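Ticket 768 – Clothes rail: hangers sliding and shirts coming off
Opened: 30 May 2023
Location: Norklow, room with the black curtain
Item: freestanding clothes rail, supplied by Girov
Priority: low
Status: open, pending parts

Reported problem

White plastic hangers won't stay where they are put on the rail. They slide toward the side poles, and when they bunch up the knit shirts slip off one shoulder and end up on the floor. The rail was put together in January and the problem has been there since then. It got worse after we moved it closer to the curtain.

Checked so far

Feet are level. Joints are tight. Rail does not turn in its sockets when pushed by hand. Swapping the hangers end for end made no difference. The large ones slide as easily as the small ones.

The rail has a smooth black finish and the hanger hooks are smooth plastic, so there is very little grip between them. The foam letters on the curtain (Fast, UMI) are pinned to the cloth and can stay up while the rail is worked on. Hangers with nothing on them were left on the rail overnight as a test.
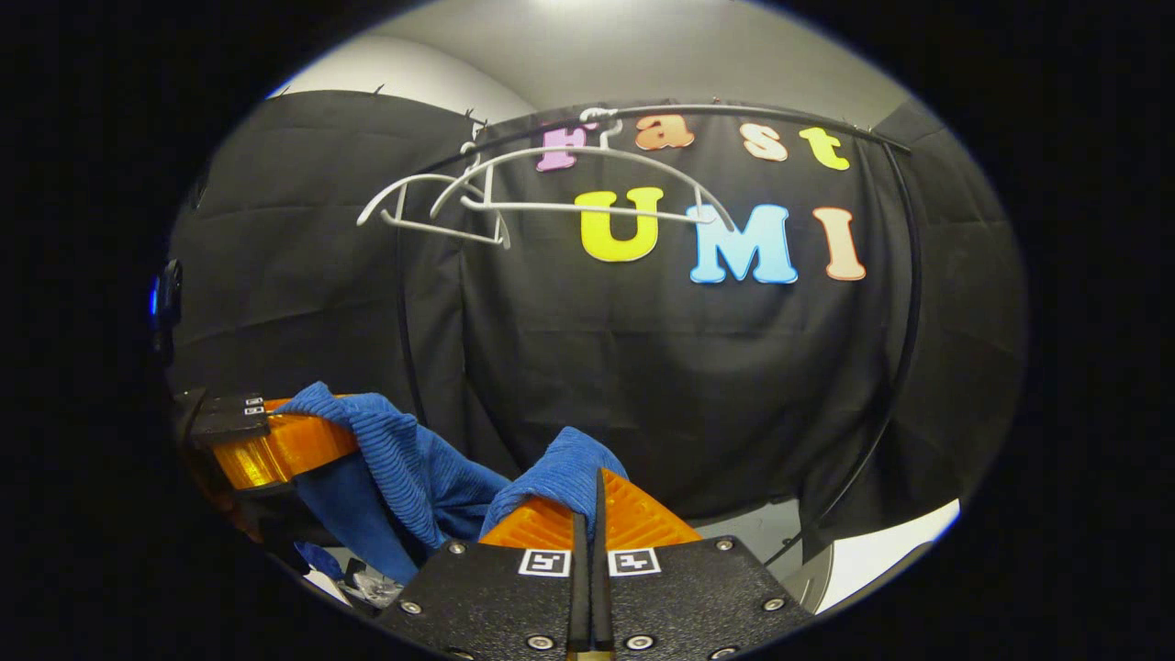 Primo Melis: I had the same thing with a Girov rail at the Lacerda site. Tightening the joints did nothing for me either. What helped was a strip of clear grip tape along the top of the bar, full length. Wipe the bar down first or it peels at the ends. I would also keep the small hangers for the small shirts. A wide collar on a small hanger will come off whatever you do to the rail.

Reply added to ticket. Grip tape requested from Citutix, one roll. The bar is 100 cm between the joints, so one roll is plenty.

Second check, shirts

Tried again with the blue ribbed shirt, the one with the "Fashion" label at the collar and the price tag still on its string. The knit is stretchy and the neck opens wide. With the hanger pushed in from the bottom hem, the shirt hung straight and stayed on. With the hanger pushed in through the neck, the collar stretched and one shoulder dropped within a few minutes. Did this several times with the same result.

So there are two faults here and they should be logged apart – hooks sliding on the bar, and shirts slipping off the hangers. The tape will only fix the first.

For the second, until we have better hangers:

1. Lay the shirt flat and bring the hanger up from the hem. Keep the tag string clear of the hook.

2. Hang it up, then pinch the fabric near the shoulder and lift it until it sits over the arm of the hanger. Do not pull down on the hem to straighten it. 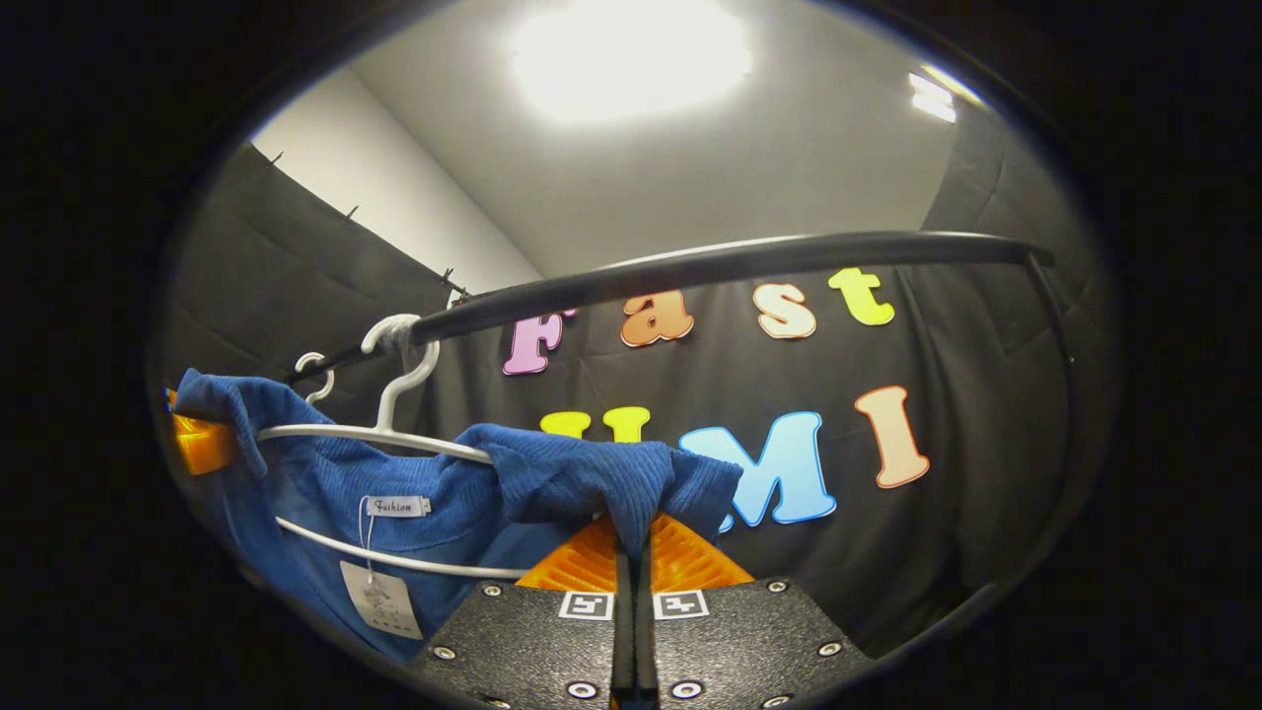
3. Leave a gap of about a hand's width before the next hanger. If the hooks touch, move the empty one.

Parts

Grip tape, clear, one roll – ordered, not in yet.
Hangers with a non-slip coating, pack of 40 – price asked, no answer so far. The coated ones are thicker at the hook, so one should be tried on the bar before we take the whole pack.

Next action

Tape goes on when it arrives. Take everything off the rail first and wipe the bar with a dry cloth. Leave this ticket open until the rail has been used for a full week with shirts on it. Shirts slipping off the hangers moved to ticket 206, please add any notes on that there.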